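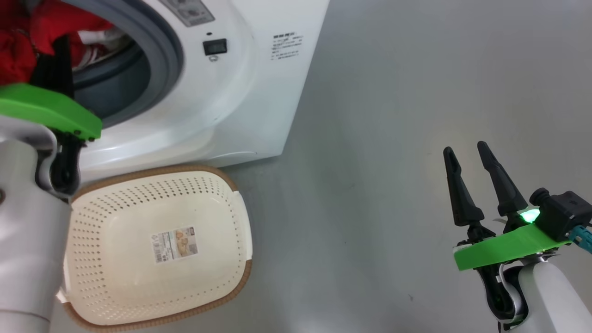 Patients who have had a hip joint replaced at Brirno District Hospital can now join a home recovery programme called Mekora, which opened in June for people living in Lelomberg and the villages near it. The programme starts before the operation and continues for eight weeks after the patient has gone home. It pays attention to the ordinary work of the house, which many patients ask about and which the old discharge booklet covered in one page. A front-loading washing machine is a good example. The red clothes and the white piece with red trim in this drum are low down and behind a round opening, and a person with a new hip must learn a safe way to get at them without bending the joint too far.

Dr. Catinca Pană, orthopaedic surgeon, proposed the programme after reading the notes from the follow-up clinic. The wounds were healing well and the X-rays were satisfactory, she said, but a good number of patients had become afraid of moving at home.

"They were walking nicely in the corridor of the ward, with the physiotherapist beside them," said Dr. Pană. "Then they came to see me after six weeks and told me they had been sitting in one chair for most of the day. I was not content with this. A hip needs to be used."

Each patient in Mekora has one meeting with an occupational therapist before surgery. They talk about the height of the bed, the chair and the toilet, the stairs, and who else lives in the house. After discharge the therapist visits in the first week and telephones in the weeks when there is no visit. Exercises are still given by the physiotherapy team and have not changed.

Barrett Kincaid had his left hip replaced in the summer. He lives alone on the Hou road outside Lelomberg and worked for many years as a roofer. Before the operation he could walk only as far as his mailbox, and he slept badly from the pain.

"I thought the surgery would be the hard part, but I was asleep for that," Mr. Kincaid said. "The hard part was my own kitchen. I had everything in the bottom cupboards. Aiguo came before I went in, and we moved the pots up together."

His therapist, Aiguo Liang, showed him how to use a long-handled reacher and how to slide his operated leg back when he has to go down a little. In the fifth week he was doing his own laundry, a few pieces at a time, and he has since gone back to his woodworking bench. He still uses a cane on gravel.

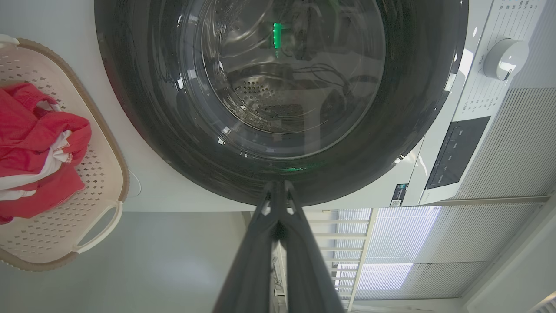 Occupational Therapy Department, Brirno District Hospital

The department has received referrals for 100 patients since the opening. Most of them accepted the place, and those who declined usually had family staying with them or were going to a relative's home in another district. Patients who live too far for a visit are offered the meeting before surgery and the telephone calls only.

Zhenhua Li, head of the department, said that the programme does not replace the advice of the surgeon. The limits on bending, turning and crossing the legs depend on which approach was used in the operation, and they are not the same for each patient. For this reason the therapist receives a copy of the surgeon's instructions before the first visit.

"Sometimes a neighbour had the same operation ten years ago and gives advice from that time," Ms. Li said. "It is kindly meant, but please ask us as well."

She asked patients to call their doctor the same day if they have new swelling in the calf, fever, fluid coming from the wound, or sudden pain in the groin. Chest pain or trouble with breathing is an emergency, and the patient should call an ambulance at once.

Jianhua Shao, who keeps the department's equipment store, reminds former patients that raised toilet seats and reachers on loan should be returned when they are no longer needed. The store is short of raised seats at the moment, and new patients are waiting for them. Items can be left at the side entrance on weekdays until four o'clock. Please tie a label with your name on the item.

Referral to Mekora is made by the orthopaedic clinic when the date of surgery is given. Patients who already have a date and have heard nothing from the department may telephone the hospital and ask for extension 2317. Knee replacement patients are not included for now. Dr. Pană hopes to add them next year if a further therapist can be hired.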